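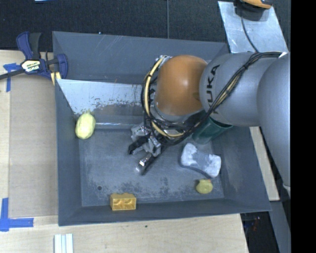

专项储备金(英语:sinking fund),又称专项储蓄、定向储备,是个人、家庭或机构为一笔金额和时间大致可以预见的支出,提前分期存入并单独记账的资金。这一名称来自公共财政和公司债券领域的“偿债基金”,后来进入会计和设备管理,再进入个人理财。在设备管理中,储备对象一般是使用年限有限的固定资产。家庭的做法与此类似,汽车、屋顶、锅炉和牙科治疗各有各的周期,分别立项后折算成每月的存入额。

专项储备金与应急储备金的区别在于支出是否可以预见。前者对应已知会发生的支出,后者对应失业、急病、意外损坏等无法排期的情况。两者可以存放在同一家银行,多数理财教材建议分开记账。

名称

英语中的“sinking”指债务“沉下去”,即逐步减少,与资金亏损无关。中文财经文献在债券语境下通译为“偿债基金”,而在家庭预算语境下,由于多数使用者并不用它来还债,译者改用“专项储备金”或“专项储蓄”。台湾和香港的部分出版物沿用“偿债基金”一词兼指两者,读者需要依上下文判断。

德语区的家庭理财读物多用“Rücklage”,意为留存、备用之款。该词在企业会计中指权益项下的公积,和“Rückstellung”(准备金,属负债)有严格区分;在日常用语中两个词经常混用。奥地利理财讲师海德伦·霍尔策(Heidrun Holzer)在其课程讲义中主张,家庭账本里统一使用前者,以免学员把自己存的钱当成欠别人的钱。

在中国大陆的民间习惯中,“红包钱”“年货钱”“学费钱”等说法由来已久,指平时分次放入信封或存折、到时取用的款项。这类做法与专项储备金在形式上一致,只是一般没有书面的目标金额和计算过程。

历史

公共财政

偿债基金的早期形式见于意大利城邦。城邦把某项税收的收入指定用于偿付公债,使债权人对还本付息有较明确的预期。18世纪初,英国设立偿债基金,以指定收入的盈余偿还国债。此后基金多次被挪作当年的一般开支。1786年英国重新立法,设立由专门委员管理的基金,并利用复利积累赎回债券。战争时期,政府一面举借新债,一面向基金拨款,这种安排后来受到经济学者批评:如果新债的利率高于基金所持债券的收益,基金规模越大,总成本反而越高。

这一批评后来也出现在个人理财的讨论中,即在背负高利率负债的同时积累低利率存款是否合算。参见“争议”一节。

公司债券

19世纪铁路公司大量发行长期债券,部分契约要求发行人定期向受托人缴款,或每年按约定比例赎回债券。对投资者来说,偿债基金条款降低了到期时一次性违约的风险。对发行人来说,该条款占用了现金流,但往往可以换来较低的票面利率。现代债券契约中仍可见到这类条款,赎回方式包括抽签赎回和在公开市场买入。

会计与设备更新

折旧会计普及后,一些企业在计提折旧之外另设更新基金,把与折旧额相当的现金存入独立账户。折旧本身只是成本分摊,并不产生现金。一家企业可以在账面上提足折旧,而在设备报废时拿不出购置新设备的钱。更新基金解决的是后一问题。

公寓和住宅楼的公共维修资金也属于这一类。业主按面积或份额逐月缴存,用于屋面、电梯、外墙等共用部位的大修。许多国家和地区对此有强制规定,缴存标准和使用程序各不相同。

家庭预算

20世纪上半叶,欧美的家政课教材已经介绍“信封法”,即领到工资后把现金分装到标有用途的信封里。储蓄银行推出的圣诞储蓄账户与之相近,储户每周存入固定金额,到年底取出。信封法既可用于当月的食品、交通等开支,也可用于跨月的开支,其中跨月部分就是后来所说的专项储备金。

电子表格和网上银行普及以后,子账户取代了信封。储户可以在同一个主账户下开立多个带名称的子账户,并设置自动转账。

基本特征

专项储备金一般具备以下要素。

用途:每个项目对应一类支出,例如“车险”“学费”“更换洗衣机”。用途写得过宽,例如“杂项”,会使余额难以与目标对照。

目标金额:可以来自账单、报价单或往年记录。没有记录可查时,先用估计值,等第一次实际支出后修正。

期限:到期支出的月份。保险、税款等有固定日期的项目期限明确,耐用品更换则只能按使用年限推算。

存入额:由目标金额、期限和已有余额决定,通常按月计算。收入按周或按项目取得的人,可以改用相应的周期。

存放方式:资金应在支出到来时可以取用。期限较短的项目以活期或通知存款为主。

计算

不计利息

最常用的算法是用目标金额减去已有余额,再除以剩余月数:

每月存入额 =(目标金额 − 已有余额)÷ 剩余月数

例如,四年后更换一辆二手车,扣除旧车折价后需要9,600欧元,现有余额为零,剩余48个月,则每月存入200欧元。

计入利息

若账户每月利率为r,期数为n,目标金额为F,每期期末存入相同金额A,则:

A = F × r ÷ [(1 + r)^n − 1]

沿用上例,设每月利率为0.2%,每月存入额为190.75欧元,比不计利息时少9.25欧元。期限在两年以内的项目,利息对存入额的影响很小,家庭预算中大多略去不计。

计入价格上涨

目标金额按当前价格确定时,期限较长的项目需要调整。上例中若车价每年上涨3%,四年后的目标金额为10,805欧元,不计利息的每月存入额为225欧元。涨价幅度本身无法确知,较常见的做法是每年重新询价一次,再按新价格和剩余月数重算。

多个项目合并计算

把全年所有不定期支出相加,除以12,可以得到合并后的每月存入额。这种算法简便,但只保证全年总额足够,不保证每个月的余额都够用。

以下为德语区一户三口之家的年度项目,金额单位为欧元。

车险,3月,1,140
住宅保险,6月,420
学费及文具,9月,500
轮胎与车辆检测,10月,560
取暖费结算,11月,638
牙科,11月,260
节日礼品,12月,450
合计,3,968

合计金额除以12,每月为330.67欧元。该户将每月存入额定为342欧元,全年存入4,104欧元,比预计支出多136欧元。若年初余额为零,每月先存后支,到3月支付车险之前账户内只有1,026欧元,缺口为114欧元。因此这套计划需要114欧元的期初余额。备齐期初余额后,账户在3月支付车险后恰好归零,6月支付住宅保险后为606欧元,9月为1,132欧元,10月为914欧元,11月两笔支出后为358欧元,12月底为250欧元。

合并计算时,期初余额等于全年各月累计支出与累计存入之差的最大值。如果各月累计存入始终不低于累计支出,则不需要期初余额。把计划的起始月放在最大一笔支出之后,也可以达到同样效果,上例若从4月开始执行,期初余额可以为零。

常见项目

固定日期项目

包括按年或半年缴纳的保险费、房产税、车船税、会员费、学费和软件订阅费。这类项目金额稳定,账单日期已知,误差多来自费率调整。部分保险公司允许按月缴费,但会加收分期费用。投保人先按月存入储备金,再按年缴费,可以省去这部分费用。

季节性项目

包括取暖、旅行、节日礼品和换季衣物。金额弹性较大,余额不足时可以压缩支出。春节前后的红包、返乡交通和年货在中国家庭的年度支出中比较集中,宜作为一个独立项目,从前一年春节后开始存入。

维修与更换项目

包括汽车、家用电器、家具、屋顶和供暖设备。计算时需要估计剩余使用年限。以供暖锅炉为例,若预计使用15年,已用9年,则剩余6年即72个月;更换费用7,200欧元,对应每月100欧元。前9年没有存款的住户,需要在剩余期限内承担全部金额,存入额因而高于从一开始就存的情况。从安装当年开始存,每月只需40欧元。

对于已经超过预期年限但仍能使用的设备,可以把剩余期限定为12个月,每年顺延。设备继续使用期间,存满后的项目停止存入,余额保持不动。

人生事件项目

包括婚礼、搬家、生育、进修和赡养。期限可能延长或取消,管理时宜注明取消后资金转向何处。

健康项目

包括眼镜、牙科、助听器和不在医保范围内的检查。慢性病患者每年自付的金额较稳定,可以按固定日期项目处理。突发疾病的费用一般归入应急储备金。

与相近概念的区别

应急储备金

应急储备金通常以月支出的倍数衡量,例如3个月的基本生活费。它没有到期日,动用后补足。专项储备金以单笔支出衡量,有到期日,到期后归零是正常状态。家庭若没有专项储备金,每年的车险和取暖费就会从应急储备金中支取,应急储备金因此长期处于不足状态。

投资账户

投资账户以增值为目的,可以承受价格波动。专项储备金以到期支付为目的,本金安全和流动性优先。期限超过10年的项目,例如子女的大学费用,处在两者之间,做法上常为前期投资、临近到期时逐步转为存款。

预提费用

预提费用是权责发生制会计的概念,指费用已经发生但尚未支付。企业账上记录预提费用,不等于存下了相应的现金。专项储备金一定对应实际存放的资金。

分期付款

分期付款先取得商品后付款,专项储备金先存款后购买。两者每月的现金支出可能相同,但前者通常有利息或手续费。零利率分期不产生名义利息,商品价格中是否已包含融资成本,则要与一次性付款的价格比较后才能判断。

管理方式

信封与存折

现金信封直观,不需要任何账户,适合金额较小、期限较短的项目。缺点是没有利息,并有遗失和被盗的风险。部分地区的储户使用多本存折,效果与子账户接近。

子账户

每个项目一个子账户,由主账户自动转入。项目较多时,子账户数量可能超过银行允许的上限,转账记录也会变得繁琐。

单一账户加账本

所有储备金存放在同一个账户,由表格记录各项目的份额。各项目份额之和应等于账户余额,每月核对一次。这种方式的优点是资金可以在项目间临时调剂,缺点也在于此,调剂若不作记录,几个月后便难以还原。

表格一般包含项目名称、目标金额、到期月份、每月存入额和当前份额五列。理财讲师科里娜·科夫勒(Corina Kofler)采用的版本另加一列“最近核价日期”,她要求学员在填写这一列时附上报价来源。示例表中只有一行填写了完整日期,为2022年5月13日,对应一份屋面翻修报价。

预算软件

预算软件把上述表格与银行流水结合起来。Prokora将储备项目称为“目标”,用户输入金额和到期月份后,由程序计算每月存入额,并在少存时自动调高后续各月的金额。Naltel采用“份额”的说法,不自动重算,少存部分以负数显示,由用户决定补存、延期或调减目标。Cowie只支持固定金额的项目,不支持到期日,适合用作不设期限的更换储备。三者都允许导出表格文件。

软件之间迁移时,最容易出错的是期初份额。新软件通常把导入时的账户余额整体视为未分配资金,用户需要手工分配到各项目。

优先次序

收入不足以覆盖全部存入额时,需要排定次序。文岑茨·特鲁默(Vinzenz Trummer)的分级法在德语区的债务咨询教材中较常被提到。该方法将项目分为三级:第一级为不付款会产生法律后果或失去保障的支出,如保险、税款和取暖费结算;第二级为维持收入和健康所需的支出,如车辆维修和牙科;第三级为可以推迟或缩减的支出。存入时先满足第一级全部项目,再依次向下。

另一种方法按到期先后排列,最近到期的项目先存满。这种方法计算简单,但可能使到期较晚的大额项目长期得不到存款,到期前的几个月负担骤增。米里亚姆·莫泽(Mirjam Moser)建议把两种方法合用,在同一级别内部按到期先后排列。

对于收入不固定的自由职业者,常见做法是按收入比例存入。每收到一笔款项,先划出固定百分比作为税款储备,再划出另一百分比分配给其他项目。收入较高的月份超额存入的部分,可用于抵补后续月份。哈拉·法齐(Hala Fawzy)在面向译者和设计师的预算手册中,把税款储备单列在另一家银行的账户,不与其他项目共用。

超支与结余的处理

实际支出高于目标时,差额可以从结余项目调入,也可以由当月收入补足。金额较大而又无法推迟的,动用应急储备金,并在之后的月份补回。次年的目标金额应按实际支出修正。

实际支出低于目标时,结余可以留在原项目,作为下一周期的起点,也可以转入其他项目。连续两个周期都有结余的项目,一般需要调低存入额。

项目取消的,例如出售汽车后不再需要车险和轮胎,其余额应在当月重新分配。未及时处理的余额常被误认为可用资金。

应用

债务咨询

在债务咨询中,专项储备金用于防止还款计划因一次性支出中断。还款计划若只考虑每月固定开支,债务人往往在收到年度账单的月份违约。咨询人员因此在计算可用于还款的金额之前,先扣除第一级项目的每月存入额。德里登家庭预算项目(Dridden)把这一步列为正式程序,参加者须提交过去12个月的账户流水,从中找出不按月发生的支出。该项目一期的参加家庭为342户,期满后的随访问卷只询问是否仍在使用储备表,没有收集金额。

住房

自有住房者需要自行承担维修费用。常见的经验规则是每年按房屋价值的一定百分比提取,另一种规则按居住面积提取。两种规则都没有考虑房龄和已完成的翻修,结果可能相差很大。逐项列出屋顶、外墙、窗户、供暖和管道的剩余年限,计算工作较多,结果更贴近具体房屋。

公寓业主在缴纳公共维修资金之外,仍需为户内设备单独储备。购买二手公寓时,公共维修资金的余额及近期大修计划是需要查阅的文件之一。

教育

部分中学的经济课把专项储备金作为除法和百分比的应用题材。学生从零用钱出发,为一件已知价格的物品计算每周存入额,再在价格变动后重算。

争议

高利率负债

背负信用卡债务的人是否应当同时设立专项储备金,意见不一。单从利率看,存款利率低于负债利率,每一元存款都有净成本。支持设立的一方指出,若不为年度账单留款,账单到来时仍需再次借款,而届时能否借到、以何种利率借到均不确定。折中的做法是只保留第一级项目,其余资金全部用于还债。

项目过多

项目划分过细会增加记账工作。有使用者设立二三十个项目,每个项目每月仅存数欧元,其中任何一项的支出都足以由当月收入直接支付。科夫勒的讲义建议,单笔金额低于月收入2%的支出不必立项。霍尔策认为固定比例对低收入家庭不适用,应以该支出是否曾导致账户透支为准。

心理账户

行为经济学把人们为资金贴上用途标签、并区别对待的现象称为心理账户。按照标准理论,资金可以互换,标签不应影响决策。专项储备金有意利用这种倾向,使带有标签的资金不易被挪用。批评者认为,标签也可能造成僵化,例如在急需时不愿动用旅行储备,转而使用高息透支。

通货膨胀

存款利率低于物价涨幅时,储备金的购买力下降。期限在一年以内的项目所受影响有限。对于金额已定、商品可以储存或提前订购的项目,提前付款可以规避涨价,但须承担供应商违约的风险,预付款通常不受存款保险保护。

税务与法律

个人的专项储备金在法律上与普通存款没有区别,利息按所在地规定纳税。账户被强制执行时,标签不产生对抗债权人的效力。夫妻共有账户中的储备金,在分割财产时按共同财产处理,另有约定的除外。

以子女名义开立的教育储备账户,所有权可能属于子女,父母支取时受到限制,各地规定不同。享受按资产审查的社会救助者,储备金可能计入资产,是否豁免取决于金额和用途,例如丧葬储备在部分地区可以豁免。

企业的更新基金通常列为受限资金或其他非流动资产,存入行为本身不能作为费用在税前扣除,可以扣除的是折旧。

参见

应急储备金
偿债基金
信封预算法
零基预算
折旧
心理账户
公共维修资金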